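Lesezeit: 4 Minuten

Flohmarktkiste mit großen Bausteinen: Wie bekomme ich den Kellergeruch raus?

flillo
Hallo in die Runde, ich hoffe, ich bin hier in der richtigen Ecke gelandet, sonst bitte verschieben! Ich habe im Juni auf dem Hofflohmarkt eine riesige Kiste mit großen Plastikbausteinen mitgenommen, diese dicken für Kleinkinder. 19 Euro hat sie gekostet und ich war ganz selig, denn neu hätte ich mir so viele nie geleistet. Zu Hause beim Auspacken kam dann die Ernüchterung: Die Steine riechen. Nicht furchtbar, aber eben nach Keller und nach dem Karton, in dem sie vermutlich jahrelang gestanden haben, und manche kleben auch ein bisschen. Meine Tochter ist zwei Jahre alt und nimmt zwar nicht mehr alles in den Mund, aber doch noch so einiges, deshalb möchte ich ungern mit scharfen Sachen drangehen.

Ich habe schon eine Ladung mit Spülmittel in der Badewanne gewaschen und auf Handtüchern trocknen lassen. Danach war der Geruch schwächer, kam aber nach ein paar Tagen wieder, vor allem wenn man den Deckel der Kiste aufmacht. In manchen Steinen stand innen auch noch Wasser, das habe ich erst gemerkt, als es mir über die Hose lief. Kann man so etwas in die Waschmaschine geben? Oder in die Spülmaschine? Und womit bekomme ich den Klebefilm ab? Ich freue mich über jede Erfahrung, gern auch ausführlich!

bulska
Liebe flillo, herzlichen Glückwunsch zum Fund, das ist wirklich ein schöner Preis! Ich habe selbst drei Kinder durch die Bausteinzeit gebracht und kaufe bis heute für unsere Spielgruppe gebraucht dazu, da sammelt sich einiges an Erfahrung mit muffigen Kisten an. Also der Reihe nach, und verzeih mir, wenn es etwas länger wird.

Zuerst würde ich den Karton oder die Kiste anschauen. Wenn das noch die vom Flohmarkt ist, dann weg damit, ganz gleich wie praktisch sie aussieht. Pappe hält Gerüche fest, und du kannst die Steine waschen, so oft du willst, sie liegen am Ende doch wieder im Mief. Bei uns sind sie in ein luftiges Wäschenetz gekommen und das war schon die halbe Miete.

Dann das Waschen. Lauwarmes Wasser mit einem Spritzer mildem Spülmittel war schon genau richtig, ich würde nur danach noch ein zweites Bad machen, mit einem guten Schuss hellem Haushaltsessig im Wasser. Darin dürfen sie ruhig eine Stunde liegen. Danach klar abspülen, und zwar gründlich. Der Essiggeruch verfliegt beim Trocknen, da brauchst du dir keine Sorgen zu machen.
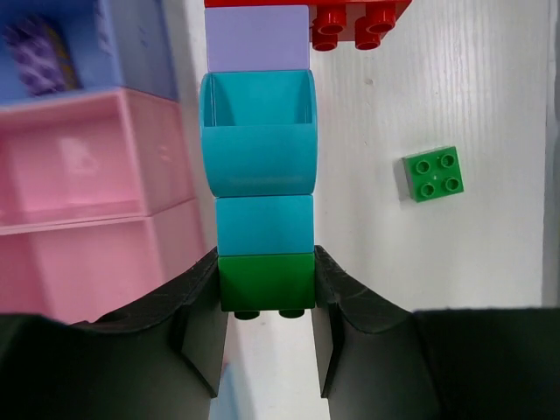

Beim Trocknen passieren nach meiner Erfahrung die meisten Fehler, und das Wasser auf deiner Hose spricht ja auch dafür. Die Steine sind unten hohl und halten die Nässe, wenn sie falsch liegen. Also immer mit der offenen Seite nach unten auf ein Gitter oder einen Wäscheständer mit Tuch, und vorher jeden einzeln kräftig ausschütteln (das ist eine herrliche Aufgabe für eine Zweijährige, am besten auf dem Balkon!). Was du bitte erst ganz am Schluss machst, ist das Zusammenstecken. So ein Turm aus fünf Steinen, wie auf meinem Bild mit dem dunkelgrünen ganz unten und dem türkisen darüber, sieht zwar ordentlich aus, aber wenn innen noch etwas feucht ist, kommt da keine Luft mehr hin. Lieber einen Tag länger liegen lassen. Ich gebe ihnen gern einen windigen Nachmittag im Schatten, in die pralle Sonne lege ich sie nicht so lange, damit die Farben schön bleiben.

Für den Klebefilm nehme ich einen Tropfen Speiseöl auf einem weichen Lappen, kurz einwirken lassen und dann mit Spülmittel nachwaschen. Mit Zahnbürste in den Ecken geht es noch besser. Und falls Sticker drauf sind: einweichen, mit dem Fingernagel abschieben, Geduld haben. Beim letzten Schwung habe ich einen ganzen Krimi dabei gehört.

hirnirer
waschmaschine geht, kissenbezug mit reissverschluss, 30 grad, nicht schleudern. macht aber einen lärm wie ein steinbruch. spülmaschine würd ich lassen, uns haben sich welche verzogen und dann hält nix mehr aufeinander

flillo
Ach, ihr seid ja lieb, vielen Dank euch beiden! Es war tatsächlich noch der alte Karton, der steht jetzt beim Altpapier. Das Essigbad mache ich heute Abend, wenn die Kleine schläft, und die Spülmaschine lasse ich dann lieber bleiben. @bulska, nimmst du für das Wäschenetz eines von den feinen oder eines mit groben Maschen?

bulska
Grobe Maschen, die feinen sind mir immer an der Naht gerissen. Und häng es am besten auf, dann kommt von allen Seiten Luft dran. Viel Freude euch beim Bauen!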